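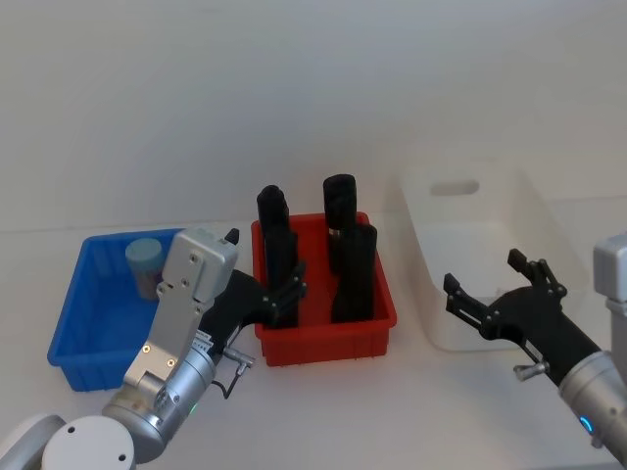

22 December 2019
Notebook, two-arm cell, Sterkcombe

Carried on with the sorting task. Items start in the blue and red bins and the white bin is the target. Today was meant to be spent on the planner only, but the morning went on perception.

The white bin is still the problem. Against a pale wall on a white table the depth comes back full of holes, and the segmenter either misses the far rim or joins it to the wall. Of the 3,806 stored views I reran overnight, the blue and red bins were found in nearly all of them. The white one was poor enough that I stopped reading the per-view log and went to the worst cases.

Two changes made:

1. Bin pose no longer comes from the rim alone. If the handle cutout is found in the back wall, its centre is used to fix yaw, and the rim fit only sets height.
2. If neither is found with enough confidence, Kotano keeps the last good pose for up to 9 cycles, then stops and asks. Before this it kept the old pose for ever, and that explains the odd release points from last week.

The black cylinders are matte and look alike to the classifier, so I have dropped separate labels for them. They are all "cylinder" now and the planner picks by reach cost. Standing two by two they hide each other from the head camera. The front pair gets a decent fit. For the back pair the length estimate is mostly guesswork, so the grasp height is taken from the top down, never from the centre.

Planner (Mustonen branch):

Left arm takes the red bin, right arm waits at the white bin with the gripper open. The left elbow passes over the blue bin on nearly every path to the red one. That is fine for collisions, but it blocks the view of the blue bin's rim, and the tracker then drifts the blue bin towards the arm by a few millimetres. Masked the arm out of the depth using the joint states. Drift gone on replay. Not tried live yet.

Bin walls are now padded by 28 mm on the approach and by nothing once the fingers are below the rim. With the full padding kept on inside the red bin there was no valid grasp for the back row at all – I spent an hour blaming the IK before I plotted it.

Planning time per pick is down to roughly 40 ms on replay with the cached roadmap. The first plan after start-up is still slow. Leave it.

Jar with the pale blue lid: the body is translucent and only the lid gives good points. The fit puts the jar's base too high. For now the base is clamped to the floor of the blue bin. Ugly, but it holds as long as nobody lays the jar on its side.

Stesix viewer crashed twice when I scrubbed backwards through a recording with both arm models loaded. Hiding one arm avoids it. Ticket raised with the trace attached.

To do:
- live run with the arm mask on, left arm only, half speed
- try a darker sheet behind the white bin, to see how much of the failure is contrast and how much is the frosted plastic
- move the 28 mm into the config file, it is hard-coded in two places
- check the clock offset between the right wrist and the head camera again, the overlay looks late in fast moves

Branch pushed, tests pass except the viewer one.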